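Notes – Drinks Tables Without Tears
Gramby catering day, room 4, after the coffee break
Tuesday, March 17, 2020

OPEN
Hello, who I am, quick. Hegarty side of the business, drinks only, no food questions please, I will get them wrong.
Ask for hands – who has run a self serve juice table? Who has run one that stuck to people's shoes?
Wait for the laugh, move on if there isn't one.

WHY TALK ABOUT THIS
Guests come to the drinks table first. Before the food, before coats are off half the time. It's the first thing they touch.
And it's the thing we set up last, in the last ten minutes, with whatever table is left over. I did this for years.
Besach wedding story – keep it SHORT. June, hot tent, two dispensers on a round table, everybody reaching across everybody. Line went out the door flap and met the line for the buffet. 23 minutes to get it moving again. I timed it becuase the bride's mother was timing it.
What we changed for the next one: straight table, cups at one end, dispensers next to each other, nothing else on it. Same crowd size, no jam.

THE TABLE
Rectangle. Always.
White top if you can get it. Shows every drip, yes, that's what you want. Dark tops hide it until somebody's sleeve finds it.
Check for wobble BEFORE you fill. A full reservoir is heavy and it's all up high. Push on the table with your hip. If it rocks, swap it or wedge the leg.
Don't load from the guest side. Leave yourself room behind to get in with a pitcher.

ORDER OF SET UP
Say this slow, people write it down.
Wipe table.
Bases down first, empty. Get them where you want them.
Grates in, check they sit flat. A rocking grate tips a cup every time.
Reservoirs on.
Close the taps. Then check the taps. Then fill. (I have filled with an open tap. Twice.)
One test pour into a cup you're going to throw away.
Wipe table again.

SPACING
Get asked this more than anything.
Close together is fine if both hold popular drinks and you have cups on one side only. One stream of people, left to right, take a cup, pick a drink, keep walking.
Far apart if one is water. Water people are fast, they should not have to stand behind somebody deciding about mango.
Leave a hand's width at the table edge. Kids pull.

CUPS
Small ones. People think big cups save trips. Big cups get put down half full and you collect them all night.
Clear or nearly clear so folks see what they poured.
Never stack cups on the drip tray. I know it looks neat. They get splashed and then the bottom one is stuck to the grate.

NEXT SLIDE – leave it up while talking about shine

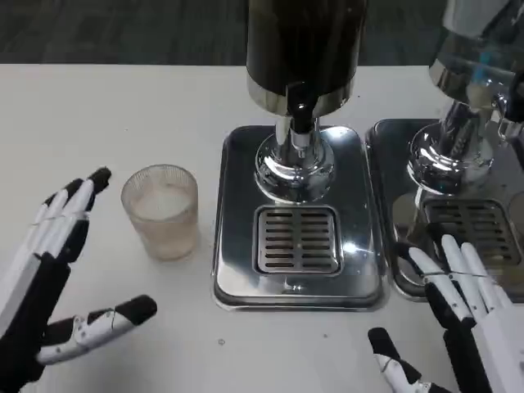
Two steel dispensers side by side, small cup to the left, slotted grate under the nozzle.

SHINE
Look at the chrome column on the left one, how it throws the table back at you. Nice from across a room. Also means every fingerprint is on display.
Dry microfiber for the columns, one just for that, keep it in your apron. No paper towels, they leave fuzz.
Go round the flared part at the bottom last, that's where splashes end up.
Grate – slots trap pulp. Lift it out, rinse, brush along the slots, don't scrub across them. Dry it before it goes back.
Trays want emptying before they look full. We go every 13 pours or so on a busy table, sounds fussy, takes a few seconds.

LABELS
Big letters, one per drink, at eye height or close. If they have to bend they'll just open the tap and see what comes out.
Allergens on the same card, not a seperate one.

PACKING UP
Drain, rinse with warm water, run it through the tap too. The tap is what people forget and the tap is what smells on Saturday.
Columns wrapped in towels, never metal on metal. One scratch on chrome and you see it forever.
Spare seals in a bag taped inside the case lid. Midari sheet lists the sizes, part 3777 for ours, check yours first – handout has a space to write it in.

IF TIME
Ice – inside or on the side? I say side. Let them argue.
Pulp or no pulp. Strain it.

Q&A, then handouts by the door. Get the clicker back to the front desk.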